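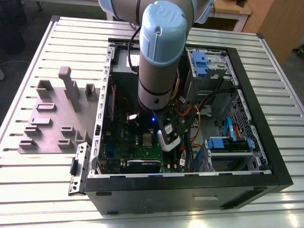

Desktop tower

Category: Home computing | Hardware basics

A desktop tower is the upright box that holds the working parts of a computer, and I've been fond of them since I bought my first, a second-hand Drillis, for £69 one November. It weighed a ton!

Before towers caught on, most cases lay flat under the screen. Standing them up freed the desk, and soon they were living on carpets and eating dust.
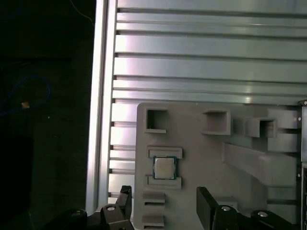 Sizes vary a lot. Full towers suit people with piles of drives, while mini towers (my favourite) fit under nearly anything. My neighbour Nelly Villanueva kept hers going for 21 years — same case, new insides every so often.
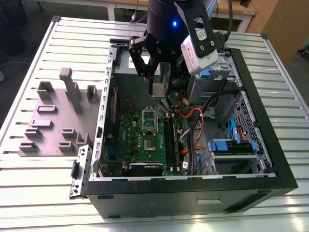
Open Dell tower with the processor socket empty and its bracket raised.

Most towers have a side panel that comes off, so you can add memory or swap a card at home. Unplug it first, please. I still prefer them to laptops — there's room for your hands.
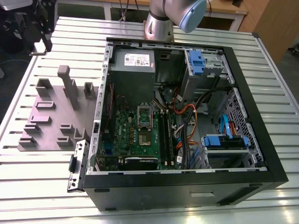
Old ones are worth passing on, but wipe the drive before you do.

Last updated: Wednesday, June 26, 2024

© Wenen | Contact | Back to top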